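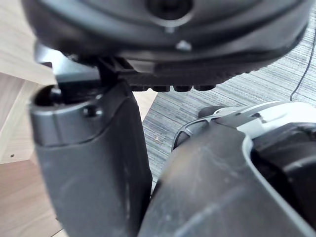 Nikola Zawadzka wrote:

> I went through the packing list again on Thursday and I still think we are
> taking too much to Erngate. The mixed screws alone fill 3 big tins. If we
> buy fresh boxes in the sizes we use, we could leave the tins behind and
> save a lot of lifting. Also, can we please agree what goes in the small
> crates and what goes in the large ones? Last time the large ones were so
> heavy that two of us could hardly get them up the steps.

I agree about the large crates. I don't agree about the tins.

The mixed screws look like rubbish but they get used all the time. When I mended the back of the bookcase I needed four short countersunk ones with a fine thread and there they were, after ten minutes of stirring. A new box of that size would have been 400 screws, and we'd have 396 of them until the end of time. So I'd like the tins to come. If weight is the worry, split each one between two small crates and put the dust sheets on top.

What I would leave behind is the following.

The old paint. Most of it has gone to skin, and the colours were for the Ostness rooms, which we no longer look after. Check the lids before you pick any up. The one I picked up by the rim came off in my hand and I was cleaning magnolia out of my shoe that evening.

The second set of trestles. One leg has been splinted twice and I wouldn't stand a cup of tea on it.

The box marked Tronix. I opened it expecting leads and it was nearly all instruction booklets for things we gave away before I joined. There are two good extension leads at the bottom, which I have taken out and put with the others.

As for the crates, my suggestion is that the large ones take only light and bulky things: sheets, cushions, lampshades, the roll of underlay, empty tubs. Tools, fixings, books and anything in a jar go in the small ones. Nothing over 20 kilos in any crate, large or small. I'll bring the luggage scale, but if you have to stop and think about whether you can lift it, it's over.

Labels on the short end, please, and on the lid as well. Last time we labelled the long sides, stacked them against the wall with the long sides inwards, and spent the first morning turning everything round. Write what is in the crate, too. "Misc" is not a label. We had five of those and one turned out to have the kettle in it.

On the kettle: it goes last and comes out first. Same for mugs, the tea towel, washing-up liquid and the first aid box. I have a blue carrier bag set aside for those and I'd rather it didn't go in a crate at all.

The cupboard with the sliding doors needs more thought. Baran have quoted for taking it down and putting it up again, and it's cheaper than I feared, but they want it empty and wiped out before they start. They also won't move it with the doors on. I have had those doors off before — you lift, tilt the bottom towards you, and they drop out quite suddenly, so have someone on the other side. The runners should be taped to the inside of the cupboard, not put in a bag. A bag of runners is how we lost the last ones.

I've priced up the van for a full day. With the two of us loading from eight we ought to be away by late morning. Could whoever has the sack truck bring it back before then? I have asked twice and I don't mind who has it. The tyre on the left needs pumping up as well.

Nikola, you also asked off list about the label rolls. There is a carton of 3,000 on the top shelf, unopened, so please don't order more. They're the peelable kind. They don't stick to the rough sides of the old crates, only to the lids, so for the ends use masking tape and a marker.

One thing I haven't worked out is the noticeboard. It's screwed through into the battens and two of the heads are chewed up. I can drill them out, but then we're left with a board with two large holes in it, and I'm not sure it's worth the trouble. If anyone wants it, say so by the end of March, otherwise I'll unpin the notices, put them in an envelope and leave the board where it is.

I'm there most evenings after six if anyone wants to come and do a crate.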